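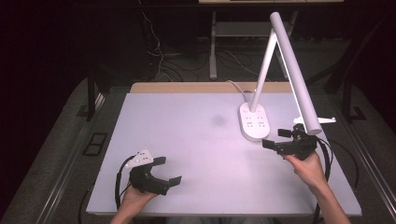
Setting up the lamp task on the shared bench

Reading time: 3 minutes

This part covers the bench layout and recording routine for the desk lamp task, using the pair of hand-held grippers from the Tundgate build. It assumes both grippers are assembled and the fingers open and close without binding. If they do not, go back to the finger alignment page first.

Prepare the table

1. Clear everything except the lamp and its bracket. Wipe the top. Small marks do no harm, but loose screws and tape ends do.
2. Stand the lamp on the right half of the table with the touch controls facing up. Run the power cord off the back of the base towards the far edge, so that neither gripper crosses it.
3. Lock the lamp arm at its lower joint. A head that sags during a take means the take is discarded.
4. Check the overhead light. At our bench 500 lux at the table top works well. At 800 the white base starts to lose its icons in the recording.

Check the grippers

Hold one in each hand, fingers pointing inwards. The cables should hang in a free loop below the wrist and must not be pulled tight at full reach. Allow roughly 40 cm of slack per side. Teun De Graaf ties his to the forearm with a hook-and-loop strap, which also works but makes swapping hands slow.

The marker plate on top of the body must be flat and clean. Do not touch the printed side. If a screw has worked loose, tighten it and repeat the calibration, even if the plate seems not to have moved.

Start the logger:

qin-log --pair --task lamp --rate 104

The status line should show both sides as ready. If only one side appears, unplug both, wait for the hub light to go out, and plug in the left one first. The Dramitz hub numbers its ports in the order they wake up, and the logger takes the first as left.

Record a take

1. Begin with both grippers open and clear of the lamp. Hold still until the logger beeps.
2. Bring the right gripper in under the free end of the lamp head.
3. Close on the head slowly. Stop when the fingers make contact.
4. Steady the base with the left gripper and move the head to the new angle.
5. Open both, withdraw along the same path, and hold still for the second beep.

Keep each movement at one steady speed. Corrections are allowed, but do not let go and grip again in the same take. Lies Hoekstra's replay script treats a second closing as the start of a new task and splits the file there.

Known faults

Jumps in the left track: usually the plate tilted too far from the camera. Lower the elbow.

Finger width reads zero when open: the sensor magnet has slipped. Reseat it with a drop of glue and leave overnight.

Logger stops without a message: disk full. Move old takes to the Astton drive before restarting.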